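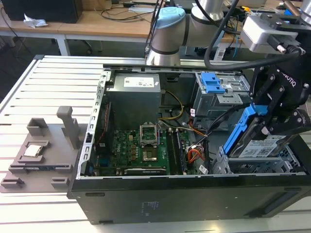
What is the purpose of the gripper comparison?
The comparison is intended to establish which gripper and controller settings are suitable for taking apart and reassembling used desktop computers. Results are shared with the partner workshops in Rorneddale, which use them when deciding what equipment to purchase.

Which parts are included in the trials?
The current round covers hard drives in plastic caddies, memory modules and processors. Power supplies and cable bundles are outside its scope. Partners who wish to propose an additional part should do so before the next round opens.

Which grippers are being compared?
Two-finger parallel grippers are compared with the Murusar suction tool. Each is mounted on the same arm and given the same tasks. Results for the suction tool on hard drives are not reported, as the flexible cup did not hold a caddy firmly enough to complete the setup checks.

How many attempts make up a trial?
Each combination of gripper, part and controller setting is attempted 20 times. An attempt that is stopped by the operator is recorded as a failure unless the stop was caused by a fault elsewhere in the cell.

What counts as a successful insertion?
A drive must be fully seated and the caddy latched. For a processor, the part must rest flat in its socket before the bracket is closed. The bracket itself is closed by hand in this round and does not form part of the score.

What grip force is used for drives in caddies?
Trials begin at 20 newtons. The force may be raised in steps to a limit of 95 newtons, provided that the caddy shows no marks when inspected. The force in use is entered in the trial record each time it is changed.

Is the arm controlled by position or by force?
Both methods are tested. Under position control the arm follows a taught path into the bay. Under force control it slows on first contact and searches for the opening within a limit of 2 millimeters. The Flomis controller supports either method, and the operator selects one before the trial begins.

Do the trials use cameras?
A fixed camera records every attempt. The recording is used for review and for settling disputed results. It does not guide the arm during the present round.

May a partner send its own computers for testing?
Partners may submit up to 17 machines of a single model. Storage drives must be erased before shipment, and side panels should remain attached during transport. Machines with swollen capacitors, broken latches or bent sockets will be returned untested.

When will the results be available?
A summary will be issued to partners after the review of recordings has been completed. Full trial records may be requested in writing. Requests should name the gripper and part concerned.

Who should be contacted with further questions?
Questions on test methods should be addressed to Ayana Nigatu at the Tefera Test Laboratory. Questions on shipping should be sent to the laboratory's receiving office.

Last updated January 6, 2024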